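Zwischenbericht an die Förderstelle: Kleiderkammer und Wäschehilfe im Haus Liltley
Berichtszeitraum bis August 2023
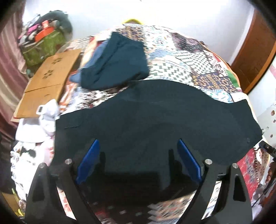 Das Vorhaben unterstützt Bewohnerinnen und Bewohner des Hauses Liltley beim Sortieren, Falten und Verstauen ihrer Kleidung. Im Berichtszeitraum wurden 20 Zimmer in das Angebot aufgenommen, vier weitere sind für das nächste Quartal angemeldet. Die fachliche Leitung liegt unverändert bei Ga-eun Han, die Dokumentation führt So-yul Yoon.

1. Stand der Arbeiten
Das Bett hat sich als Arbeitsfläche bewährt. Große und dunkle Stücke werden flach auf der Tagesdecke ausgebreitet, bevor sie gefaltet werden; bereits zusammengelegte Teile bleiben am Kopf- oder Fußende liegen. Auf einer gemusterten Patchworkdecke heben sich dunkelblaue und fast schwarze Stoffe gut ab, sodass Nähte und Knöpfe leichter zu finden sind. Der zunächst vorgesehene Klapptisch wurde in den kleineren Zimmern nicht mehr eingesetzt.

Insgesamt wurden 93 Termine durchgeführt. Vier Termine im Juli entfielen wegen der Malerarbeiten im Nordflügel und werden nachgeholt.

2. Mittelverwendung
Für Kleiderbügel, Schrankeinlagen und Etiketten der Firma Prulby wurden 400 Euro verausgabt. Die Belege liegen der Verwaltung vor. Die Position Fahrtkosten wurde bislang nicht in Anspruch genommen; eine Umwidmung zugunsten weiterer Schrankeinlagen wird gesondert beantragt.

3. Offene Punkte
Ungeklärt ist der Umgang mit Kleidungsstücken, die seitlich über die Matratze hinausreichen und beim Falten leicht verrutschen. Frau Han erarbeitet hierzu eine kurze Anleitung. Die Abstimmung mit der Wäscherei Shin über die Rückgabe gefalteter Hemden dauert an.

Der nächste Bericht wird nach Abschluss der Nachholtermine vorgelegt.

Weitere Dokumente
Zotik-Förderlinie Wohnen: Merkblatt zur Abrechnung
Haus Liltley: Jahresplanung Hauswirtschaft
Antrag auf Umwidmung von Sachmitteln (Formular)
Protokoll Abstimmung Wäscherei Shin, Juli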